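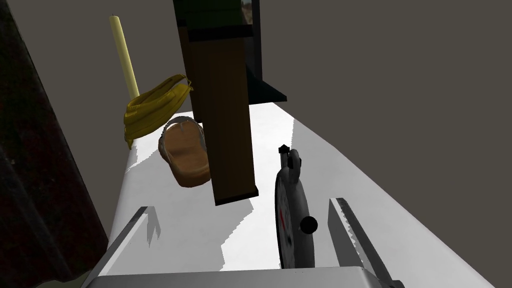

A reader asked whether the lentil bread trials are open to people whose oven has no fan setting. They are. Both types of oven are needed, and the application form has a line for it.

## Call for home recipe testers: pulse-flour breads

Kismont is looking for home cooks to test recipes for its next baking handbook. The work is unsupervised and is done in your own kitchen. Testing begins in September.

Each tester receives two recipes, one yeasted and one flat. Bake each recipe twice, the first time exactly as written. For the second bake, change only the item marked on the sheet, usually the water or the resting time. Do not swap flours. Chickpea and red lentil flours are sent by post from Prilness; salt, oil and yeast are bought by the tester.
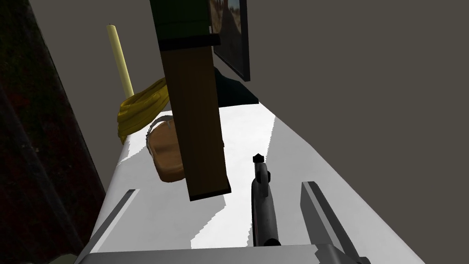 Kismont Kitchen Bulletin, No. 384, p. 2

### What to record

- Weight of the dough before baking and of the loaf one hour after
- Oven setting, shelf position and total baking time
- Height of the loaf at the center
- Crumb texture, using the scale on the sheet (dry, even, gummy)
- Any step you had to read more than once

Comments on flavor are welcome but go on the back of the sheet. Incomplete sheets can't be used, and a missing dough weight makes a sheet incomplete.

### Requirements

- Digital kitchen scale that reads to the gram and takes at least 2000 g
- Oven that holds a set temperature for an hour
- Standard loaf pan and a flat baking sheet
- No allergy to legumes, wheat or sesame in the household
- Able to return all sheets within the test month

Experience with bread is not required. People who bake for a living may apply but are placed in a separate group.

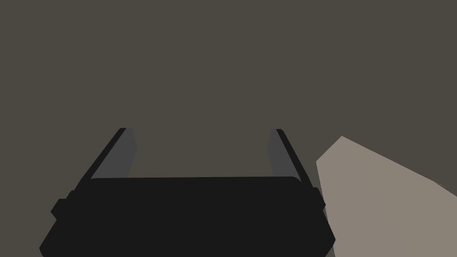 Gripper, rear view.

### Payment

Testers are paid per completed sheet, after it has been checked. Receipts for ingredients may be attached. Postage on the return envelope is prepaid.

### How to apply

Ask for form 902 at the Kismont desk in Fajardo or at the Sterkier store counter. State your oven type, your pan size and the flours you have baked with before. Forms handed in after 4 p.m. are logged the next working day. Applicants not placed in the bread group are kept on the list for the soup and dumpling tests unless they check the box at the foot of the form.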